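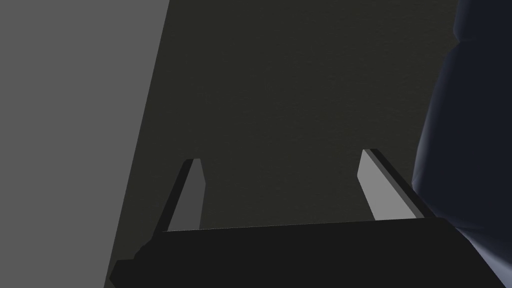 Courses > Continuing Studies > Reading the Household Ledger > Notes for Session 3

Session 3: What people wrote down, and what they didn't bother to

Welcome back, everyone, and a special hello to the four of you who joined from the waiting list. These notes follow the order of the talk fairly closely, though I know I wander (my apologies to anyone who was trying to take things down while I went on about the price of candles!). If you missed the first two sessions you should still be able to follow along, but do try to read the Flerkel ledger introduction before next time, as we'll be leaning on it quite heavily.

1. Where we left off

Last time we looked at the difference between a day book and a ledger. A day book is the rough record, written as things happened, often in a hurry and often with a bad pen. A ledger is the tidy one, copied out later, with every customer or supplier given a page of their own. When both survive for the same household it's a real treat, and you should always read the day book first. The ledger has already been cleaned up by somebody who had opinions about what mattered.

The Flerkel family kept both for most of their time at Bridmont. The surviving ledger has 657 numbered pages, and Helmut Fuchs, who made the transcription we're using, counted 2,087 separate entries in it. Please use his entry numbers when you write your assignments, and not the page numbers, which start over halfway through when a new hand takes charge of the book.

2. Abbreviations

I promised I would go through these slowly, so let's do that again on paper. "Do." is ditto, and it can refer to the item, the quantity or the person, so look at which column it sits in. "Pr." is usually "per" but before a noun like stockings it's "pair." "Acct." is account. "Recd." is received, and "pd." is paid, and the two are very easy to mix up in the second clerk's handwriting, as I found out to my embarrassment when I gave this talk for the first time and had the family selling butter to themselves all winter.

The little looped mark that looks like a fish is a check mark. It means the entry was carried over from the day book. Entries without a fish are worth a second look, and I'd love it if you kept a running list of them.

3. Reading for the kitchen

We spent the longest stretch of the evening on food, as we always seem to. Sugar shows up in November in far larger amounts than at any other time of year, and several of you guessed holiday baking. That's a good guess, and I made it too. Rüdiger Fröhlich's essay in your packet argues for something duller, which is that the road to Bridmont was poor in winter and sensible people stocked up before it got bad. Read him with the ledger open beside you. The salt and lamp oil entries help his case, I think, but the raisins don't, and I still haven't made up my mind about the raisins.

Notice too what never appears. There are no eggs bought anywhere in the book, and hardly any greens. A household with hens and a garden didn't pay for those things, so they left no mark. When you see a gap like that, ask who was doing the work that filled it. At Bridmont it was very likely the daughters, whose names turn up only when somebody buys them shoes.

4. For next time

Please transcribe 6 entries of your own choosing from the copied sheets, keeping the original spelling and putting your guesses in square brackets. A question mark is a perfectly respectable answer. Then write a paragraph or so on one entry that puzzled you. Don't pick the longest one just to be brave!

The Huỳnh reading is optional but lovely, and it's short enough for a bus ride. The Tatar reading is required, chapter two only. Copies are in the tray by the door, and if the tray is empty, send me a note and I'll bring more.

We'll start at 6:30 p.m. as usual, with tea beforehand for those who come early.

Continuing Studies Office | Contact us | Course materials for enrolled students only | Back to top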